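Kiros Tsegaye: a thread on learning my grandmother's language at forty-something

Last updated: 2020-02-08

Print this page | E-mail this page
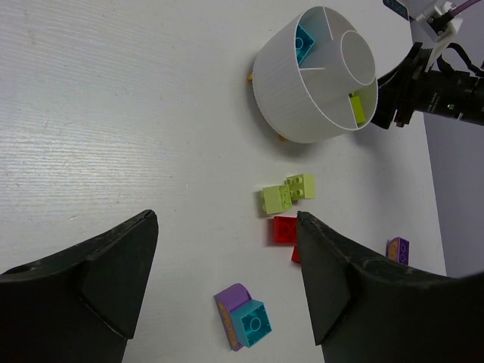

I started learning Amharic properly in December, after a lifetime of understanding maybe every fifth word at family lunches and nodding along to the rest. My parents spoke it to each other and English to us, which was very common then and I don't blame them one bit. But my grandmother has gotten to the age where her English is slipping away from her a little, and I'd like to be able to meet her on her side of the table. The alphabet came first, and I have come to think of it as having the pieces in front of you long before you have any idea what you're making.

So, the alphabet. It isn't really an alphabet, as my uncle Gashaw reminds me every single time I use the word! Each character is a consonant and a vowel together, and the shape changes a bit depending on the vowel. A little foot here, a ring on the side there. There are well over 100 to learn and I kept mixing up the same handful for weeks.

What helped was writing the grocery list in it. Only the sounds, mind you, with English words underneath (so "milk" spelled out as best I could). My wife took it to the store once by mistake and had to call me from the dairy aisle. We did get milk. We did not get onions.

Then came the verbs, and oh my goodness, the verbs. They go at the end of the sentence, so you sit there holding all the other words in your arms like laundry, waiting to find out what anybody did. And they change depending on whether you're talking to a man, a woman, or someone you ought to be respectful to. I called my grandmother by the wrong form on the phone and she laughed so hard she had to hand the receiver to my aunt.

I've been going to a class in Plikside, in the room over the bakery. It's 2 hours and I'm the oldest one there by a good stretch. Most of the others grew up the way I did, with the language going on over their heads, and it's been a comfort to sit with people who know all the food words and all the scolding words and not a single word for "appointment."

Someone asked which app I use. I tried Nulimix for a bit, and the flash cards are nice enough, but it kept teaching me to say that the horse is in the garden. I have no horse. I went back to a paper notebook and roughly 10 new words a day, fewer if work is busy. I say them out loud on the bus to Rarkholm, very quietly, and so far people have been kind about it.

A few things I'd pass along if you're starting too. Learn the greetings all the way through, with every how-are-you and how-is-the-family, and don't rush them. My grandmother cares far more about those than about my grammar. Ask your relatives to talk about something they love. My uncle is impossible to follow on politics but I can get through most of a story about his old car.

And call often, even when you're bad at it. I used to save up my sentences and practice them first, and then I'd freeze after the second one anyway. Now I just ring her while the coffee is on and tell her what the weather is doing.

Last night she told me about walking to school with her sister, and I caught nearly all of it. I missed one word and made her say it 2 more times, and then I still had to look it up. It was "puddle." — I've written it in the notebook and I'll be working it into conversation on Sunday's call whether it rains or not, so wish me luck, and if any of you have a good Amharic songbook for beginners, please send me the title!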